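Udmont Gripper Trials: Frequently Asked Questions

What is being compared?
Two grippers, the Albers and the Solano, on the same make of arm. We want to know which one handles light household containers better before we order more.

Do both grippers run the same controller?
Yes. Both use the Cokititz controller with the same speed and force limits. Only the fingertip offsets are changed between them.

How many picks are in a full trial?
2000 per gripper, split across several sessions. The Solano is at 889. The Albers set is finished and will be repeated only if the firmware changes.

What counts as a failed pick?
A drop, a tipped neighbor, or a grasp that takes more than 3 attempts. A crooked placement is logged but still passes.

Can I swap fingertips in the middle of a session?
No. Finish or abandon the session first. Changing tips means running calibration again, and that takes 19 minutes.

Why do you use so many see-through containers?
They are hard for the depth camera. Clear walls often return no depth at all, and the arm then aims at whatever is behind them. Opaque bottles rarely cause this problem, so a set without clear plastic would make both grippers look better than they are.

Where should objects go on the table?
In a row along the far edge, with labels facing the camera where there is one. Leave enough space for an open gripper to come down between neighbors.
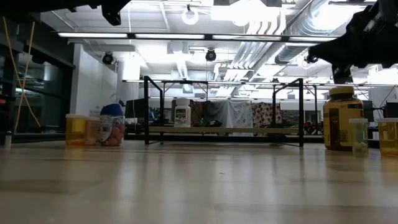 Small cups are the exception to the spacing rule. They can stand close to a taller bottle, and picks on them are scored separately.

Does room lighting matter?
Yes. Keep the ceiling lights on for every session. Reflections on the tabletop shift when they are off, and the results can't be compared.

Where are the logs kept?
In the shared trials folder, one file per session. September files use the older column order, so check the header row before merging.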